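4.2 Changes in the packing work at the Palumbo site

The second part of the study took place at Palumbo, where Verkon packs small grocery orders into soft bags before they go out for delivery. Until December all of this packing was done by hand. A packer read the order from a screen, took the items from a tray, put them in the bag and pushed the bag to the next station. After the change, items with a regular shape are placed by an arm, and the packers deal with everything else. The arm runs on a policy trained by Nustus from demonstrations which the packers themselves recorded with hand-held grippers.

We interviewed packers on both shifts and sat in on the recording sessions. Each session lasted 50 minutes, and the site recorded 500 demonstrations before the first trial on the line. The packers chose which items to start with. Cartons came first, then jars, then items in loose wrapping, which were dropped from the plan after the first trials.

The soft bag was the main source of difficulty, both for the packers using the grippers and later for the arm. A box keeps its opening in the same place. A thin bag folds in on itself, and a flap may lie across the place where the next item should go. Packers who work by hand hold the bag open with one hand and hardly think about it. With a gripper in one hand they had to decide when to use the other, and they did not all decide the same way. Some opened the bag fully before picking up the first item. Others let the item push the fabric aside. Figure 3 gives a view from the gripper during this work, with a drink carton in a bag of the thin kind.
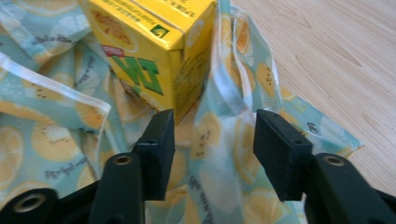 Figure 3. View from the hand-held gripper. The fingers are apart and the carton is upright in the open bag, with folds of fabric on both sides.

The difference in method led to a disagreement that had not come up before. As long as the work was done by hand, each packer had a way of doing it and the shift lead looked only at the finished bag. Once the demonstrations were to be used for training, Nustus asked for one method. Siu-fong Lo, shift lead on the early shift, wrote a short instruction sheet dated 13th May, with 7 steps from taking the bag to letting go of the last item. Several packers told us that this was the first time anyone had written down how they did their job. Two of them were pleased with it. One said it made her slower, and that she went back to her own method when she was packing by hand.

After the arm was put on the line, the tasks of the packers shifted in three ways that were named in most interviews. First, they now spend more of the shift preparing bags. The arm does poorly when a fold lies over the opening, so a packer opens each bag and smooths the sides before it moves on. Second, they step in when the arm stops. In the trial period we observed 70 stops, most of them caused by the bag and few by the item. Third, they get fewer of the easy items. Several packers missed these - a run of cartons had been a chance to rest the eyes and talk to the next person.

The bag preparation was not part of the original plan and had no place in the job description. It was first done as a favor by whoever stood nearest. Later it was given to one packer per shift, changing every two hours. The packers we spoke to found this fair but dull. A stiffer bag from Wodau was tested for one week and needed less preparation, but it took up more room on the shelf and the site went back to the thin one.

Views on the recording work itself were more positive. It could be done sitting down, away from the noise of the line, and the gripper was described as easy to learn. The complaint we heard most often concerned the weight on the wrist toward the end of a session. Packers were paid their normal rate for recording. Whether they should be paid again when the same recordings are used at other Verkon sites was raised at a staff meeting and had not been settled when our visits ended.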